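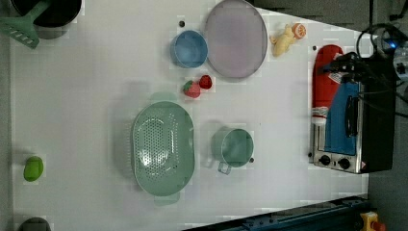
Fig. 4.1 Plastic kitchen toys and a toy toaster oven on a white table.

Home Contents Chapters Glossary Contact

Running Schools: An Introduction to Local Education

Last updated: 30 November 2018

Filed under: School governance, Chapter 4

Chapter 4: Who decides when a school closes?

I sat through my first closure meeting when I was 34, in the sports hall at Gendberg, on one of those benches that are meant for children. I'd been sent by the district office to take notes. I took very few, and most of what I did write down was wrong, as I found out when Verena Tanner read them back to me the next morning with her eyebrows going up. She had run the office for years and she knew what I'd missed. I had written down who shouted. I hadn't written down who had the power to vote.

So that's where I want to start this chapter. Chapter 3 was about money, and how a budget gets from the region to the classroom. Now we come to the hardest thing a district ever does with that money, and I'd like you to keep one question in your head all the way through: whose decision is it?

Gendberg is a useful case (and I'll keep coming back to it, so get used to the name!). The district had 9 schools and 423 fewer pupils than it had planned for. Two of the schools, Karnar and Ortner, stood on either side of the same valley. Karnar had the better building. Ortner had the better bus stop, and the parents to go with it. You could walk between them in good weather, though I never met a parent who thought a child should.

The superintendent then was Beat Ruchti. He could recommend a closure, and people talked as if he could order one, but the law gave him no vote at all. The vote belonged to the elected board. The region could send the plan back if the bus routes didn't meet its rules. The head teachers had to be heard, and "heard" is a word we'll spend a good part of section 4.2 on — it can mean a long evening of evidence or a letter that sits in a tray.

Corina Schwaiger was head of Ortner. She asked for the pupil forecast in January and got it nearly 3 months later, a week before the vote. I've gone back and forth on whether that was bad faith. I now think it was a small office with too much to do, but if you'd been in her chair I don't suppose you'd have cared which. Her request and the reply are both in the readings at the end, and I'd read them before you go any further.

Then there were the parents. Sajib Miah had two children at Karnar and ended up speaking for the families there, mainly, he told me later, because he'd put his hand up to ask about parking. Tymofii Semeniuk taught maths at Ortner and lived across the road from Karnar, which made him popular with no one. I interviewed both of them for this book and they still disagree about what was promised that night.

You'll notice I haven't said which school closed. I'm saving it for section 4.5, and I'd like you to have a go at the decision first with the same papers the board had.

Before you start section 4.1

Find out who votes on closures where you live. Look for the rule itself, on paper or online, and not a news story about it. Note down who must be consulted and how much warning they get. If you're working in a group, split the job up and compare what you find, as two people reading the same rule often come away with different answers. Bring your notes along, we'll use them when we get to the forecast tables.

Words to know: catchment, pupil forecast, consultation period, surplus places, merger. All of them are in the glossary.

Previous Next Back to contents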